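# Automation in the laundry room at Murncombe

Project report, second draft. Group members: Duván Tamayo and Rekha Uniyal. Supervisor: Huguette Joly.

## 1. What we looked at

Murncombe is a residential care home with 23 residents. Their personal clothing is washed on site, and sheets and towels go to Kimthorpe, an outside laundry. In March the home began using a two-armed robot for part of the personal washing. We wanted to find out how this changed the working day of the staff who had done the job by hand.

We visited over 8 days and interviewed 19 members of staff, including the two laundry assistants, Arben Radulović and Dorian Lecomte. We also read the shift notes from before and after the change.

## 2. The work before

The early shift started at 6.30. One assistant collected the bags from the rooms, sorted them, checked pockets and loaded the machines. The other dried, folded and delivered. Both told us that the loading was the part they liked least. It means bending to floor level many times in a morning, and Arben had been off work twice with his back.

Sorting was different. The assistants knew which jumper belonged to which resident and which items would shrink, and very little of that was written down.

## 3. The work now

The robot takes clothes from a basket and puts them into the washing machine. A person still sorts, checks pockets, adds detergent and chooses the programme. The basket has to be put down in front of the door, and the floor between has to be kept clear. 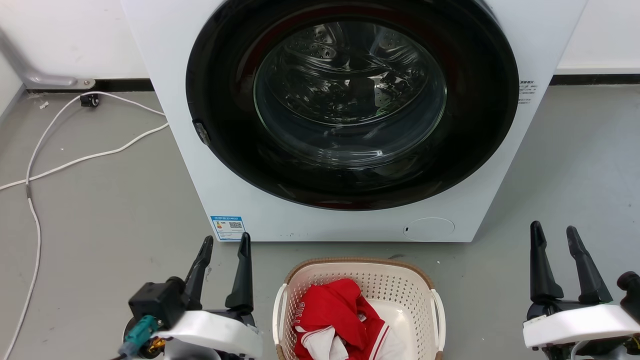
Loading is slower than it was by hand. Dorian said this annoyed him at first, and that he used to stand and watch it. He now folds the previous load during that time. Thin items such as tights still cause stoppages, so the assistants keep them back and load them themselves.

The shift notes have also changed. They used to record loads and missing items. They now have a column for stoppages, which the assistants fill in and send to Montoya, the firm that maintains the robot. Neither assistant had this in his job description when we visited.

## 4. What staff said

Care staff noticed little difference, apart from clean clothes coming back later in the afternoon. Several asked whether hours would be cut. The manager told us that hours are fixed until the end of the trial and that no decision has been made after that.

Arben said his back was better at the end of a shift. He also said the room was duller, as he and Dorian used to talk while they loaded and now work at opposite ends of it.

## 5. Limits of the study

We saw one site and one type of task. The home's sister site, Madum, has no robot and would have made a useful comparison, but we did not get permission in time. Staff knew that we would share our findings with the manager, and this may have affected their answers about hours.

## 6. Suggestions

- Add stoppage reporting to the job description and allow time for it.
- Write down the sorting knowledge with both assistants, in paid time.
- Tell staff the date when the decision on hours will be made.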